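Folding knit shirts on a padded surface

In our flat in Heven we have no place for an ironing board, so I fold the clothes on any wide padded surface. It works well, if you follow a few small rules.

Take the shirts one by one from the basket. If you put 14 pieces in one pile, the ones at the bottom get new creases while you work. Close the top button, turn the collar up and smooth it with your palm from the middle to the points.

A fabric surface holds the knit a little, and this is useful for short sleeves, which like to slide away on a polished table.
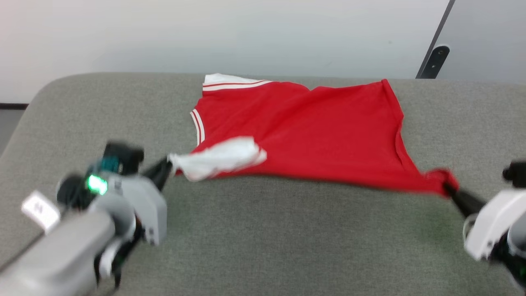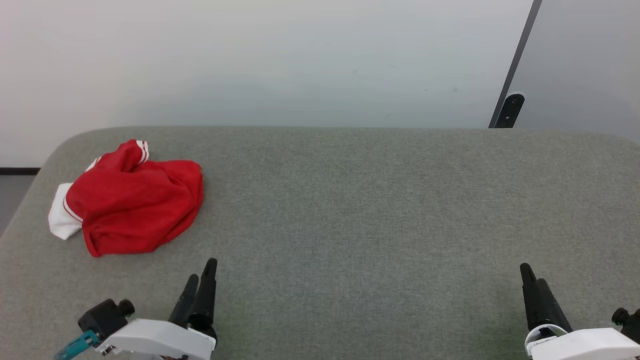

Pull the hem gently at both side seams and wait some 4 seconds before you let go. Do not pull at the collar, it will become wavy and stay so. Fold the sleeves to the back, then the sides, and then bring the bottom up in two steps.

Red shirts I wash separately the first few times, in cold water. My mother in June always dried them inside out, in the shade, and the colour stayed good for years.

Brush the fabric before you start. Grey upholstery hides the dust, but white trim shows all of it.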